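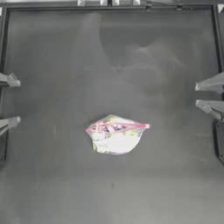 How do you shop for a robot?

Imagine your school club wants a robot that can pick things up and sort them. Brilliant! But which one should you buy, and how much money will you need?

Start with the job. What will the robot have to lift? A wooden block is easy, as it keeps its shape. A see-through zip-top bag is much harder! It crumples, it shines under the lights and it can flop in any direction. Grown-ups who buy robots often test them with tricky things like this before they spend a penny.

Next, make a list of everything the robot needs. The arm is only the start. It needs a "hand" (called a gripper), a camera so it can see, and a tray to work over. Don't forget spare parts, because grippers wear out just like the soles of your shoes.

Now for the sums! Ustyna Melnychuk plans the equipment at a packing firm called Pastero. For one small sorting station, her arm cost £1,576 and her camera and gripper came to £624 together. Can you add those up? It makes £2,200, and she still had to save some £27 a month for spares.

Then there's space. Will it fit on the table? Is there a plug nearby? Ustyna cuts out a paper shape the size of the robot and lays it on the floor first (she's even done it in the canteen!).

Try it yourself: choose one thing in your classroom that a robot could tidy away, and write its shopping list.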